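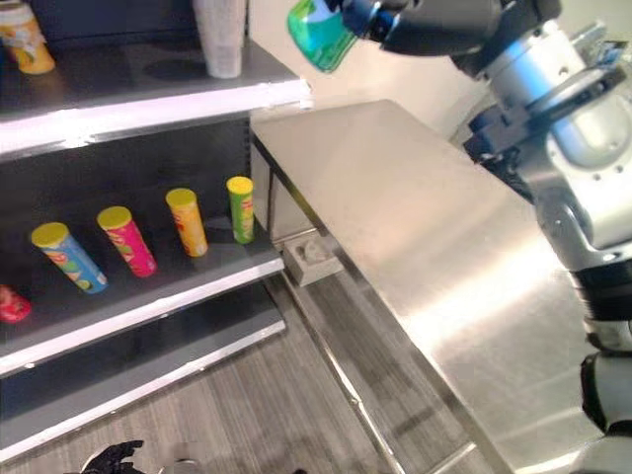

Le rayonnage, la table en inox et le bras au travail, pince fermée sur un article à étiquette verte.

Clumivine – jeu de données « petit magasin »
README du club de robotique de Fladham

Salut ! Si tu lis ce fichier, c'est sans doute que tu viens de récupérer l'archive et que tu te demandes par quel bout la prendre. Je m'appelle Borghild Strand, je m'occupe de la partie données du projet cette année, et j'ai essayé d'écrire ici tout ce que j'aurais aimé trouver quand j'ai repris les fichiers de la promo précédente (il y avait un tableur, deux lignes de notes et beaucoup de courage).

C'est quoi, Clumivine ?

C'est le projet que le club prépare pour la rencontre étudiante de Cesenbridge, épreuve « mise en rayon ». Le principe est simple à raconter : des articles passent de la table au rayonnage, ou du rayonnage à la table, selon une consigne tirée au sort. À programmer, c'est une autre affaire ! On a choisi d'apprendre les gestes à partir de démonstrations téléopérées, et ce dépôt contient ces démonstrations.

Ce qu'il y a dedans

L'archive compte 600 épisodes. Un épisode, c'est une consigne et une tentative, du départ en position de repos jusqu'au retour au repos. Pour chacun tu trouveras la vidéo de la caméra de tête, les positions articulaires, l'ouverture de la pince et un petit fichier texte avec la consigne en français. Les essais ratés sont gardés, avec l'étiquette « echec » et, quand on a pensé à la remplir, une cause en un mot (glisse, collision, oubli...). Ne les jette pas trop vite, ils nous ont bien servi pour régler la détection de prise.

Le décor

Un rayonnage gris foncé à bords blancs, une table en inox, un sol façon parquet gris. Côté articles, on travaille beaucoup avec des tubes de chips à couvercle jaune, de plusieurs couleurs, et il y a aussi une pile de gobelets blancs en papier sur l'étagère du haut. Les tubes sont nos préférés : toujours la même forme, des étiquettes très différentes, c'est parfait pour vérifier que le modèle lit bien la consigne au lieu de foncer sur le premier cylindre venu. Les tubes penchés comptent comme des positions de départ valables, merci de ne pas les filtrer.

L'inox, en revanche, c'est notre bête noire. La table renvoie la lumière, et selon l'heure on se retrouve avec une grosse tache blanche en plein sur la zone de dépose. On a essayé d'enregistrer surtout après 18 h, stores baissés, mais il reste pas mal d'épisodes avec des reflets. Ils portent la mention « reflet » dans les métadonnées. À toi de voir si tu les gardes – moi je les garde.

Comment on a enregistré

Les séances ont démarré en décembre, dans la salle Lunde, toujours à deux : une personne aux commandes, une autre qui lit la consigne et remet les articles en place entre deux tentatives. On échange les rôles tous les 10 épisodes, sinon la main fatigue et ça se sent dans les trajectoires (regarde les premiers enregistrements, c'est assez net, les approches deviennent brusques vers la fin).

Les consignes sont volontairement peu uniformes. On a « prends le tube rose », mais aussi « mets le rose à côté du vert », parce que chacun parle comme il parle et qu'à Cesenbridge on ne choisira pas les phrases.

Défauts connus

– L'horloge de la pince est parfois en retard sur la vidéo. Le script recale.py corrige ça, lance-le avant toute chose.
– Quelques consignes disent « jaune » pour le tube jaune orangé, d'autres « orange ». On n'a pas tranché.
– Les articles du haut sortent souvent du champ de la caméra de tête au moment de la prise.
– L'étagère du bas est très peu représentée. Si tu entraînes là-dessus, ne t'attends pas à des miracles.

Pour démarrer

Décompresse l'archive dans le dossier donnees, lance recale.py, puis verifie.py. Le second te donne la liste des épisodes incomplets. Compte environ 1000 secondes sur le vieux poste du club, beaucoup moins sur une machine récente.

Contribuer

On prend volontiers de nouveaux épisodes, surtout pour l'étagère du bas et les gobelets ! Passe en salle Lunde, note ta séance dans le cahier près de la porte et nomme tes dossiers comme les autres : initiales, tiret bas, numéro de séance. Pas d'accents ni d'espaces dans les noms, le script de vérification plante encore dessus.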